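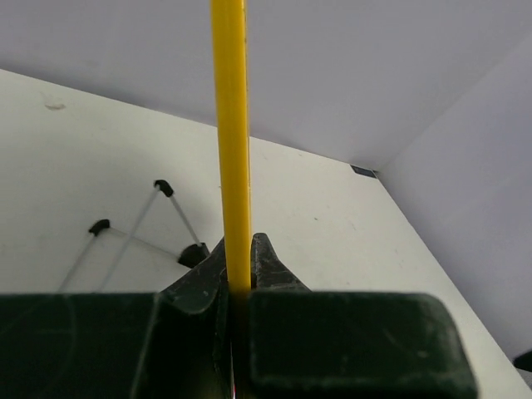 Does a more expensive gripper hold things better? Less often than the price list would have you believe, and after a long stretch of picking up sticks I can tell you where the extra money goes.

10/22/24
By the Workshop Desk

Search this site Enter keyword Go

The plan was modest. We would take three two-finger grippers, bolt each in turn to the same arm, and ask them to do what any toddler can do before lunch: pick up a stick, hold it upright, put it down somewhere sensible. The makers are Serkden, Gokham and Narell. Their brochures all promise "human-like dexterity," and I now wonder which humans they had in mind.

Long thin things are a rotten test, and I recommend them to anyone who thinks their robot is clever. A block forgives you. Grab it crooked and it sits there crooked, minding its business. Grab a rod a little crooked at the bottom and the top end is off visiting another county. A yellow rod standing nearly straight between two dark fingers, with only a slight lean to it, looks like nothing much. In our shop it is grounds for a second cup of coffee.

The Serkden went first. It is the cheap one and sounds it, with a whir like a pencil sharpener eating a paper clip. Out of 1000 tries it dropped the stick 88 times, mostly in the first half second of lifting. Its controller has nine force settings, of which I found a use for two. The others are either too shy to hold anything or seem to bear a grudge.

The Gokham costs a good deal more and dropped fewer. It is also the only one of the three that asked me to make an account. The fingers close smoothly, the software draws a handsome graph of the closing, and I spent most of an afternoon admiring the graph before I noticed the stick was on the floor.

Narell's entry has flat pads and a very calm manner. It did the best job of keeping a rod upright through a turn — the part where the others let it sag — and the worst job of letting go. Twice it set the stick down perfectly and then took it away again.

Much of what I had blamed on the hardware came down to the camera. Ours rides at the wrist and looks down past the fingertips, so it has a fine view of whatever is being held and a poor one of whatever the fingers are blocking. Move it a little and the scores move too. With the camera in its original spot, we logged 1846 grasps across all three grippers, and I would throw out the early ones if the spreadsheet weren't already so pretty.

Fingertips deserve more attention than they get. Scuffs and rubbed spots may look like honest wear, but a polished patch grips differently from a fresh one. Cárdenas, the small supplier that sells us replacement tips, suggests changing them every April. We had been changing them when we remembered, a policy I can't defend in print.

If you're buying for a small shop, get the Serkden, spend the difference on spare tips and a better camera mount, and leave the force setting on four. If somebody else is paying, the Narell is a pleasure to watch, provided you don't need the stick back right away.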